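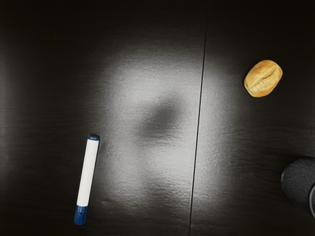 Following a Film Crew Into Town: How Two Local News Sites Covered the Flunar Shoot

Student project report, Media and Communication
Thursday, July 26, 2018

Background

When the science fiction film Flunar came to Anstead, most people in town learned of it from the news before any street was closed. Our project looks at how the story was told during the nine days the crew was here, and where the details came from. We read every item that two local sites, the Anstead Courier and Bistasar Online, published on the subject. We also read the comments below them and talked to shop owners on the main street.

The film stars Sixten Ekström and is directed by Vilgot Amundsen. Neither of them gave an interview to a local outlet during the shoot. That matters for the rest of this report, as nearly everything printed about them came from somebody else.

Method

We saved each article on the day it was published and again a week later, to see if the text had changed. For every claim about the cast we noted the source in one of four groups: named person, unnamed person, social media post, or no source given. Comments were copied into a spreadsheet. There were 597 of them once we had removed duplicates and advertising.

We split the sites between us and then swapped, so that each article was coded twice. We disagreed most often on the line between "unnamed person" and "no source given." A phrase like "it is understood that" can be read either way. We put all of these under "no source given."

What the articles said

The largest group of claims was about where Ekström was staying. The Courier first placed him at the Björklund Hotel and later at a rented house by the lake. Bistasar Online kept to the hotel the whole time. The hotel told us it doesn't comment on guests, and we were not able to find out which version was right.

The second group was about arrivals and departures. Both sites reported that Ekström landed on the Sunday evening with his family. Both gave a social media post as the source, and it was the same post. It had been taken down by the time we looked for it, so we only have the wording quoted in the articles.

Amundsen got much less space. He was named mostly in the last paragraph, together with a list of his earlier films. In one Courier piece his first name was misspelled, and this was fixed without a note.

Extras

The call for extras was the one part of the coverage that used named sources throughout. The casting office gave out a phone number, a pay rate and a list of dates. Both sites said 2,000 people had signed up. The casting office confirmed this figure to us by email.

Comments

Most comments were not about the film. Parking came up more than any other subject, followed by the closed bridge and the noise from the night shoots. Readers did sometimes correct the articles – one pointed out that a photo used as "Ekström on set" was from an older film – and the Courier replaced the picture the same day.

Problems

We started saving pages on the second day of the shoot, so the first day is missing for Bistasar Online, which deletes its short items. We also had no access to the closed Facebook group that several commenters mentioned. The shop owners we spoke to were the ones who had time for us, mainly in the mornings, and the cafés are missing for that reason.

If we did the project again we would ask both newsrooms for an interview before the shoot began. We wrote to them in the final week and only the Courier replied. Its editor's answers are in Appendix B, after the coding sheet.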